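Notes for week 6 - memory and lists. Read before section, bring the Mutdale packet.

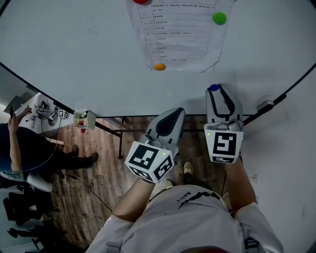

Picking up where we stopped. Short-term memory holds a small amount for a short time. Everybody agrees on that. What they don't agree on is what the "amount" is made of - words? sounds? time? Chunks is the usual answer but a chunk is slippery, see below.

## 1. Serial position

Read people a list, let them write down what they remember in any order. Plot recall against position in the list. You get a U, lopsided.

- **Primacy** - first few items do well. Standard story: more rehearsal, so more of it gets into long-term storage.
- **Recency** - last few do best of all, IF recall is immediate. Standard story: still sitting in short-term memory when the pencil starts moving.
- Middle sags.

Evidence that the two ends are different things: put a filler task (counting backward by threes is the classic) between list and recall. Recency goes flat. Primacy barely moves. Slow down the reading rate and you get the opposite, primacy and middle go up, recency stays put. Know both of these, and know which one does what. People mix them up on the midterm every year.

Trouble for the standard story: long-term recency. Ask people where they parked over the last few weeks and you get a recency curve there too, and no one has been holding parking spots in short-term memory since May. So maybe recency is partly about how *distinct* the items are in time. Things close to now are spread out, things far back bunch together. Telephone poles along a road, same idea.

## 2. The Mutdale lists

Our own class data, from the packet. Lists of 20 common words, one every two seconds. Immediate group and delayed group. After throwing out blank sheets and two people who wrote down the wrong list (?) we have 679 usable sheets over all the years this has been run.

Things to look at before section:

1. Delayed group - is the last item really no better than the middle? Look at position 20 by itself, then at the last three togther.
2. Intrusions. Words written down that were never on the list. There are 1,153 of them in the full set and they aren't random. Mostly related in meaning to something on the list, a smaller bunch sound like something on the list. When do you get which kind?
3. Order of output. Immediate group tends to write the end of the list first, then jump back to the beginning. Why does it matter? Writing takes time. Output is itself a filler task for whatever you haven't written yet.

Number 3 is the one to spend time on. If you force people to start from the first item (the Astance version, back half of the packet) recency shrinks a lot with no delay at all.

## 3. Chunks

A chunk = whatever acts like one unit for this person. FBI is one chunk if you know it, three letters if you don't. So span measured in chunks stays fairly steady while span measured in letters goes all over the place.

The circular part: how do you know it was one chunk? Becuase it was remembered like one. Need some outside measure. Options -

- pauses in output (long pause = chunk boundary)
- all-or-none recall, where losing one piece means losing the whole thing
- teach the chunks yourself beforehand, then you know what they are

Third is cleanest. It's also slow and people drop out of it.

Word length effect goes here too. Short words, better span. Long words, worse, same number of words. Awkward if chunks were the whole story. Have people repeat "the, the, the" during the list and the length effect mostly disappears for written words. Points to some kind of inner speech loop. More on that in week 7, don't go deep yet.

## 4. Grouping

Put a short pause after every third item and recall of order improves. Same items, same total time if you speed up the rest to match. You also get little mini curves inside each group, first and last of a group better than the middle one. And the errors change - people swap an item with the one in the *same place* in another group. Second of group one trades with second of group two.

So position inside the group is stored somehow. A plain chain model (each item cues the next) has a hard time with that. Draw it out, you'll see why.

## For section

- Packet, sections 1 to 3. Skip the Flamport appendix, scoring is different and it will only confuse things.
- Half a page on output order. Typed please.
- Plot from page 17, by hand is fine. Label the axes!! Position across the bottom, proportion correct up the side, zero to one.
- If your copy of the packet is missing page 17 get it from the folder outside the office.

Reading for next week is the loop chapter, first half only.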